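From: Kulsoom Naqvi
To: handheld-demos list
Subject: Re: [handheld-demos] Taker: does mixing shelves really help?

Hello all,

Sorry for the slow answer, I've been buried in shelf data since the start of May and my inbox has turned into a sort of compost heap. Quoting the bit I can say something useful about:

> We've been trying to reproduce the Taker numbers from the Kekova
> write-up and we're getting nowhere near. Same policy size, same
> number of demonstrations, and ours falls apart the moment anyone
> moves a shelf. Two things I'd love to know. First, did you collect
> everything on one cluttered shelf or spread it out? Second, how are
> you dealing with the lens? We undistort everything before training
> and I'm starting to wonder if that's where it all goes wrong.
>
> Also, is there any trick to the fingers, or are we just clumsy?
>
> Grgić

Right! Spread it out, is the short answer to the first one, and I wish I'd written that in bigger letters. The Kekova write-up has one line about it in the middle of the setup section and everybody (me included, when I reread it) skates straight past.

We ran three versions of the training set here at Stindesdale. All of them had the same number of demonstrations, 100 per task. In the first, every demonstration came from one cubby with the same things in it, shuffled between goes. In the second we used four cubbies. In the third we used six, and we swapped the contents completely between them, so nothing you'd find in one would turn up in another. Same person holding the gripper throughout (me, my wrist still clicks), same training recipe, same everything else we could think of.

The one-cubby policy was lovely in its own cubby and hopeless anywhere else. It would go confidently to where the book used to be and close on thin air. I'd expected it to get a bit worse on a new shelf, but it was a cliff. The four-cubby one was a big step up, and then the six-cubby one was better again, though by less than I'd hoped. I'd want many more shelves before I said anything about the shape of that curve, so please don't quote me as having found a law of anything.

What surprised me more was which contents mattered. I'd assumed the more awkward graspable things we put in, the better, and we spent ages picking objects with funny shapes. But the shelves that seemed to do most for us were the ones with a lot going on behind and around the target, big busy pictures, flowers, cables, books leaning at daft angles. When we trained with only plain backgrounds, the policy latched on to any strong patch of colour as if it were the thing to pick up. Give it plenty of colour it has to ignore and it learns to ignore it.
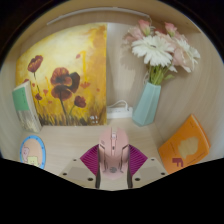 Shadows are the other half of this. If your lighting never changes, the policy happily uses the shadow on the back wall as a depth cue, and then you move a lamp and it stops short of everything. We didn't have a proper control for it, so file that under things I believe at half past eleven at night. I'd still change the lights between batches if I were you, it costs nothing.

Now, the lens. We stopped undistorting quite early on and I wouldn't go back. Feeding the network the raw curved view worked better in every comparison we did, and I have a theory, for what it's worth. When you flatten a really wide view you either stretch the outside of it to mush or you crop it, and the outside is where the side walls are. The side walls are how the policy knows how deep it is into the shelf. Take them away and it starts nudging the back wall, or grazing the edge on the way out with something in its fingers. Our cropped version did exactly that, over and over, until I couldn't watch.

So yes, Grgić, I think your hunch is a good one, and it's the first thing I'd test. Train one policy on the raw view with your existing demonstrations, change nothing else at all, and try it on a shelf it hasn't seen. It's an afternoon's work plus however long your training takes, and you won't need to collect anything new.

One warning though. If you go raw, the mounting has to be dead consistent between the handheld and the arm. With a view that curved, a small tilt at the mount turns into a big shift out at the sides. We lost the best part of a week to that before my colleague noticed the pad on the arm side had worn down and the whole thing was drooping by a hair. We now check it against a printed template before every session, which is dull and worth it.

On fingers, you're not clumsy, or no more than we are. Soft fingers forgive a lot when a person is holding the tool, and I think that's a bit of a trap. You come in slightly off, you feel it, you correct without noticing, and the recording shows a perfectly good grasp that started from a slightly wrong place. The policy then copies the wrong place and hasn't got your wrist to rescue it. What helped was making myself pause before closing. Stop just short of the object, line up, then close in one go. It feels silly and it makes each demonstration longer, but the failures where it knocked a book over instead of pinching it dropped off noticeably once we'd redone that batch.

(Thin upright things are still our worst category, by the way. Anything leaning on a side wall is miserable, because one finger has to go in between the object and the wood and there's often no room. If anybody has cracked that without a separate tipping motion first, I'd love to hear how.)

A couple of things I don't know, to save people asking. I don't know if any of this carries over to open tables, we've only done shelves. I don't know how much of the six-cubby gain is from having more cubbies and how much is from the different contents, as we changed both together, which was a bit daft of us and we're running it properly now with the contents held fixed. And I've no idea what happens with a bigger model, since we train on one elderly machine under my desk that also keeps my feet warm.

I'll send the split files and the mount template round once I've tidied up the names, which at the moment are mostly swearing. If you do run the raw against flattened comparison before then, please post it here even if it comes out the opposite way to ours. Especially then, really, as I'd like to know before I write it up.

Cheers,
Kulsoom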